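Putting Kids' Garden Tools Away So They Get Used Again

Most advice on storing children's garden tools wants you to buy something. I doubt you need to. A hook rail lasted about 2 weeks at our house. What follows is duller and has held up since April.

Before you start, knock off the dirt and wipe the handles. Skip the oil. Karine Lévesque swears by it for wooden handles, but I tried it on one trowel and saw no difference by fall.

1. Pick one small tray. If the tools don't fit, you have too many tools.
2. Lay everything in the same direction, handles together at one end.
3. Put the tray where a child can reach it, and the toolbox behind it.
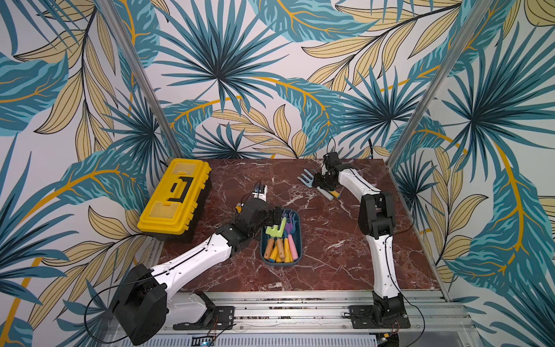
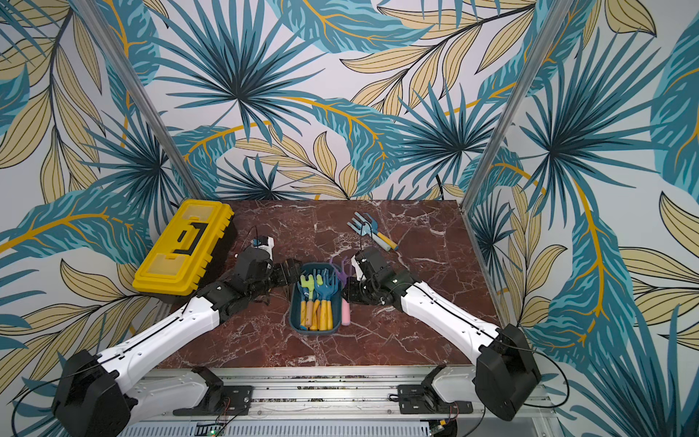
Sorting by color is the tip I trust least. It looks tidy for an afternoon, and small kids don't look for "the green section" when they want to dig. With a lime-green rake and a purple fork side by side in one tray, the heads are easy enough to tell apart already. I'd leave the yellow toolbox for gloves, string and seed packets, and keep its lid clear so the black handle is free to grab.

Labels? Gwilym Rees printed 17 of them for his kids. They peeled. If you must mark something, write on the bottom of the tray with a paint pen and let it dry overnight before loading it up.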